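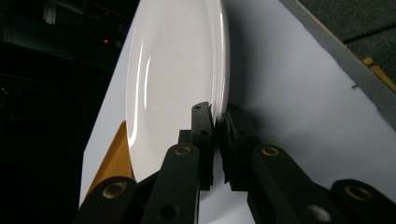 ¿Los platos llanos se embalan tumbados o de canto?
De canto, con papel entre uno y otro y el fondo de la caja bien acolchado.

Lo pongo arriba del todo porque me lo habéis preguntado ya varios por privado y así queda en la lista. Sigo abajo, con prisa, que salgo en nada.

El 23 de mayo de 2023, Svenja Kettler escribió:
> Hola a todos:
> Me toca vaciar el piso de la calle Prindthorpe antes de septiembre y lo que
> me quita el sueño es la vajilla. Son 60 piezas blancas de Calmont, casi todo
> platos llanos, más 2 soperas que eran de mi suegra.
> En la última mudanza los apilé tumbados, con una servilleta cada tanto, y
> los de abajo llegaron rajados. ¿Cómo lo hacéis? ¿Vale papel de periódico?
> ¿Y qué cajas?
> Gracias,
> Svenja

Svenja, por partes:

Papel. Periódico no, o al menos no pegado al esmalte, la tinta mancha y luego toca fregarlo todo. Papel blanco de embalar, en hojas. Plato en el centro, doblas las esquinas, otra hoja y listo. Por fuera el periódico sirve para rellenar, eso sí.

Cajas. Pequeñas y de cartón doble. Las Skasley van bien, las grandes de ropa ni tocarlas, luego no hay quien las levante. Cinta en cruz por debajo.

Colocación. Bola de papel arrugado en el fondo, platos de canto en fila, apretaditos pero sin forzar. Si al mover la caja suena algo, falta papel. Encima otra capa y cerrar. Los cuencos sí pueden ir boca abajo, metidos unos en otros con papel enmedio.

Soperas: cada una en su caja, la tapa envuelta aparte. Nada de celo sobre la porcelana, y menos si tiene filo dorado.

Gunther Bauerfeind decía el otro día que él usa toallas y se ahorra el papel. Puede ser, para un trayecto corto. Yo para una mudanza con camion no me fiaría.

Ah, y rotula los laterales, no la tapa, que una vez apiladas no se ve nada.

Me sobraron hojas de lo de Kohlhase, si te pasas antes del viernes te las doy.

Un abrazo y perdon por las prisas,
Elfriede Gerlach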